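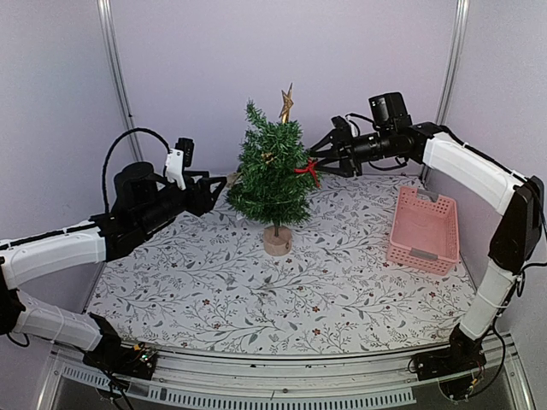

I have a complaint about the way people record robot demonstrations, and it's mostly a complaint about me from a year ago.

When I started driving robot arms I was proud of being fast. You hold the two little leader arms, one in each hand, the big ones copy whatever you do, and after a week or so your brain stops noticing the gap (it's a lovely feeling, a bit like the day you stop thinking about the clutch). I raced people. Wian Adams and I had a scoreboard on the whiteboard, and my name was at the top of it for most of May. I got through 60 episodes in one afternoon once and bought myself a donut!

Then we trained on my episodes and the policy was terrible. It grabbed at things before it was lined up. It yanked. It had picked up all my swagger and none of my eyesight.

Lindiwe Mthembu joined us that same month. She had never touched an arm before, and she was slow, slow enough that I'd go make tea while she did one episode. She'd bring the gripper in, stop, look, back off a little, come in again. Her 42 episodes beat my giant pile of them, and it wasn't close. I sulked for a day or two and then asked her to teach me to drive.

So my opinion, for what it's worth, is that we should quit paying and praising people by the episode. I know why everybody does it. Breltine, the company I used to freelance for, sent out a tally every evening, and a tally is easy to read. You can put it in a slide. My own number for one job was 657, and I still remember it, which tells you how much I cared. I couldn't tell you one thing about how good those episodes were.

What I'd look for now is a pause in the right place. Say you're putting a bow on a tabletop Christmas tree, or taking one off. The needles are springy, the loops are thin, and the whole tree is light enough to move if you lean on it. A person using their own hands fixes all that by feel without noticing. Through the arms you get no feel at all, so you have to do it with your eyes, and the only honest way to do that is to take a second and check where the fingers are. If you check, the check goes into the data. If you guess and get lucky, the luck goes in, and the robot won't have your luck. 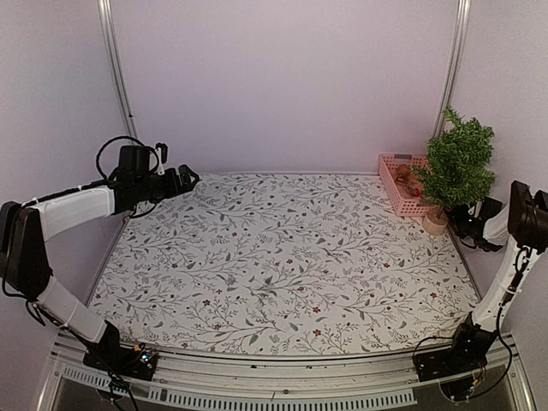
The tree at the right-hand side of the table, with the pink basket behind it.

Folasade Adebisi disagrees with me on this, and she's no fool. Her argument is that slow demonstrations are full of dithering, and that a model trained on dithering will hover over a basket until the end of time. She's seen it happen. I have too, with a batch from Meinrad Danzer, who used to wander the gripper around while he made up his mind. We threw out 27 of his in one go. I'll give her that one: standing still because you're looking is useful, drifting because you haven't decided is junk, and from across the room they look the same. You have to sit down and watch the recordings, and watching recordings is dull.

But I'd still rather sort through careful people's junk than try to add care to a fast person's work afterward. I don't know how you would even do the second thing.

The other bit I feel strongly about is mistakes. At Breltine we were told to scrap any episode where something slipped. I went along with it for ages, and now I think it was a waste. If the ornament drops on the table and you calmly go and pick it up, keep that one! The robot is going to drop things. I'd like it to have seen somebody cope.

Anyway, the scoreboard is gone. Wian wiped it off and wrote the lunch order there, and he still says he'd have caught me by June.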